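Support > Manuals > Ovness Air Pump > Section 3
Search this manual Enter a word Go

3. Filling balloons with the Ovness pump

1. Put the pump on a flat table and push the grey hose until it clicks.
2. Choose the small nozzle. The large nozzle is for beach toys only.
3. Turn the dial to 9 and hold the neck of the balloon over the nozzle with two fingers.
4. Press the start button. Release it when the balloon has the size you want.

Note: the pump stops by itself after 2000 strokes. Let it rest before you start again.

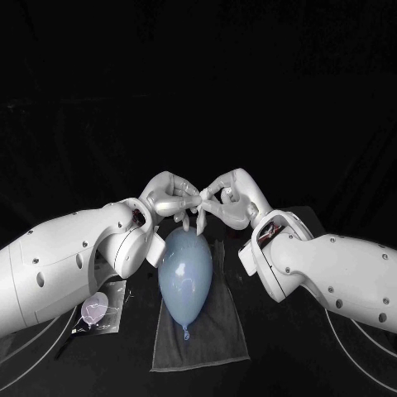 The Dolan valve clips are sold separately, order number 1146. They close a balloon without a knot and can be used many times. If you have no clips, pinch the neck firmly before you take the balloon off the nozzle, and work over a towel, like the dark grey one under the blue balloon – on a bare table it slides away easily.

Caution: do not fill balloons near a heater. Do not use the pump with water.

5. Switch off, remove the nozzle and wipe it with a dry cloth. For storage see section 4, Tremura bag.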